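2018-11-14
Suturing bench, Stoklow room

Second sitting with the tissue from Navickas. Invoice says 2,262 for the lot, which seems a lot of money for something I then poke full of holes. Rinsed it, pinned it flat, laid out the black thread and told myself to keep the tails short this time. I have been telling myself that since September.

Plan was 6 stitches in 30 minutes, evenly spaced, nothing fancy. 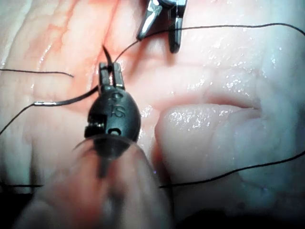
Stitch spacing first. The Jurkuscombe sheet wants 5 mm between bites and the same distance back from the edge. I measured with the good ruler before starting and by eye after that, and my eye is an optimist. Note for whoever has the bench next: mark the entry points beforehand. The pen in the drawer is dead. The other pen in the drawer is also dead.

Needle angle still my main fault. If I go in shallow it skates along under the surface and comes up somewhere near the neighbours. Square to the tissue, then turn, then let go and regrip on the far side. Written out like that it sounds easy.
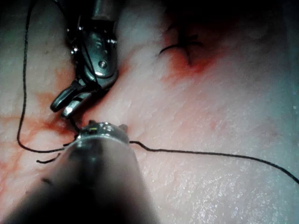

Thread management is the other half of the job and the half I'd happily give away. Kidow notes say to keep slack out of the working area, and fair enough, but the slack has its own ideas. A strand running down alongside the upper instrument, close to the jaws, is asking to be picked up along with whatever you meant to grab. Look for it before closing. Same goes for bringing the tips nearly nose to nose: small gap, small movements, and breathe at some point.

To do: order pens. Trim tails. Try the next row left-handed and keep the results in a locked cupboard.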